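Titum tabletop whiteboard panel – frosted, pale green

I've been making these in my workshop in Lurkwood for years and I still get a bit excited packing one up! It's a frosted panel that stands upright on a desk or kitchen table, so you can scribble shopping lists, sums, or a quick doodle for the kids and wipe it all off later. Works best with a soft cloth (skip the kitchen spray – it leaves streaks).
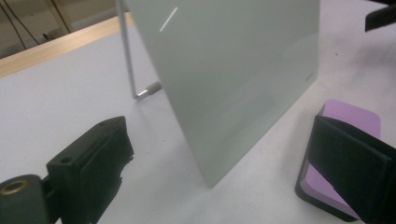

Oona Savolainen wrote in to say hers has been on the counter since December, and the blue marker wipes off fine but red needs a second go if it sits overnight. Same with mine, so I do my red stuff last.

Price is $67, or $30 for the half-size one. Shipping goes out from Carkstead, and if you order for a school or an office, ask me for the bulk price (I once boxed up 141 in a week and my back still remembers). Please don't lean heavy books on it, and don't use permanent pens unless you really mean it.

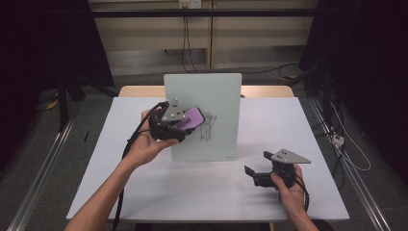 Titum panel, full size, with a small drawing on it

Questions? Ask for Krum Popescu, that's me.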